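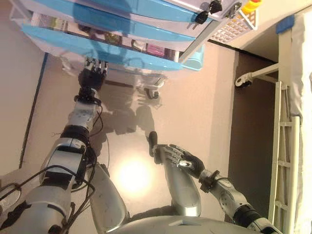

Joltar is a control and planning package for two-armed humanoid robots, written at Durevley by a team under Gunhild Ingvarsson. It is meant for fetching and stocking jobs in hospital rooms, a purpose critics consider well ahead of what it can do.

Design

The software has 4 layers: perception, task planning, arm motion and finger control. The planner picks a target, such as a drawer handle, and the motion layer works out a path that keeps both arms clear of furniture and of the robot's own legs.

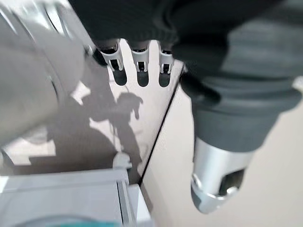
Robotic fingers pointing down towards the floor, with a dark grey arm alongside.

Wrist views are used for the last stretch of a reach. Chih-ming Chien, who wrote the first version of that module, has conceded that shadows on a pale floor can be labelled as solid objects – a fault the release notes call "rare" without giving a rate.

Reception

Durevley claims the planner recovers from a missed grasp within 2 seconds.

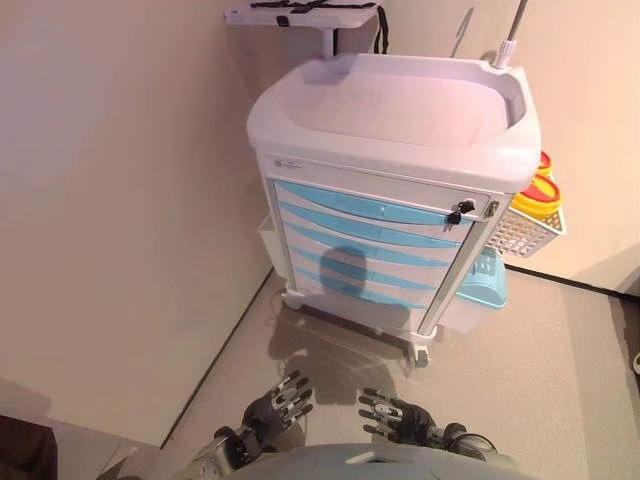 Pak-hei Tang and Tien-fu Liao repeated the drawer task in 14 trials and reported that 7 ended with the planner waiting for an operator. Their setup used an older release, and the developers dispute the comparison. No trial on a working ward has been published.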